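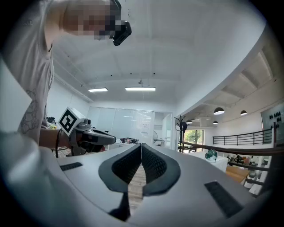
Peadar Kinsella replied: Before you change the pads, check what the closing command is set to. Full scale on the Hanrahan board is 255, and if you're sending that every time, any soft pad is going to fold over on thin parts.

Original question

Comparing two sets of finger pads on a handheld gripper, same body, same camera. One set is the Skindeck mesh pads, the other is plain molded rubber from Plusunari. I did 300 picks with each. The Skindeck pads are much better on cups and fruit but they slip on flat things like cards and washers. Rubber is the other way round. Is there a setting I'm missing or do I just need both? Controller is a Hanrahan, firmware 2.

Peadar Kinsella, continued

Try 13 as a starting value for cards and go up one at a time. Log the motor current while you do it. On mine the current levels off well before the pads start to buckle, and that's where I leave it. Washers I never got working with mesh. I use rubber for those.

Also keep the marker in view for the whole pick when you compare. If tracking drops out near the table you'll get slips in your log that have nothing to do with the pads.

Second answer

Buy the Cimgate pads, they do everything. Pricey though.

Third answer

Did you swap pads halfway or do all of one and then all of the other? I ran all my rubber picks first in March and my mesh numbers looked great. Then I went back to rubber and those came up too. I was just getting better at it. Swap every set.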